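Hevero teachers end walkout as council agrees to reopen pay talks

June 2021

Teachers in Hevero went back to their classrooms this week after the provincial council agreed to reopen talks on back pay. The walkout had lasted 81 days and closed nearly every public school in the province.

The deal was signed late at night in the council building on Drarkari Square. It gives teachers a third of the money they are owed right away, with the rest to be paid in two parts before the end of October. The council also dropped its plan to fine union members who missed work.

The dispute began over wages held back during last year's budget freeze. It grew quickly after police broke up a sit-in at the Vivau bus station and detained students who had come to support their teachers. The next evening roughly 4,000 people marched from the station to the square. Many of them were parents who had stayed out of the dispute until then.

Dayana Rengifo, who led the union's side in the talks, told members that the agreement was worth taking but left a lot undone. "We have a date and a signature," she said. "We had both two years ago, too, and we were not paid." The union will keep its strike fund open until the last payment clears.

Members approved the deal with 2,764 votes in favor. Another 1,400 voted against it – most of them from the rural districts, where teachers had asked for a travel allowance that did not make it into the final text. Union branches there say they will raise it again when the new contract is discussed.

Council president Sánchez called the agreement fair to both sides and said the money would come from road funds that had not been spent. Opposition members want to see the figures in writing. They have asked for a public hearing on the budget and on the police action at the bus station.
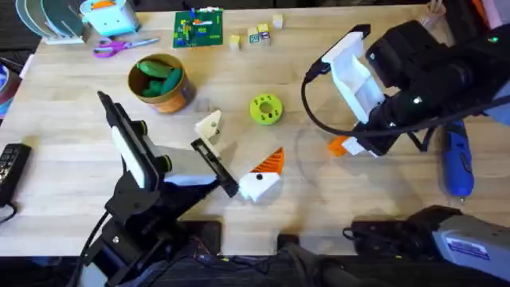 Will the school year be extended?
The council has added three weeks to the term for all grades, and final exams have been moved back by the same amount. Students in their last year can ask to sit their exams on the original dates if they have a university place that depends on them.

The students detained at Vivau have all been released, but nine still face charges of blocking a public road. Their lawyers have asked for the cases to be dropped as part of the settlement. The provincial prosecutor has not replied.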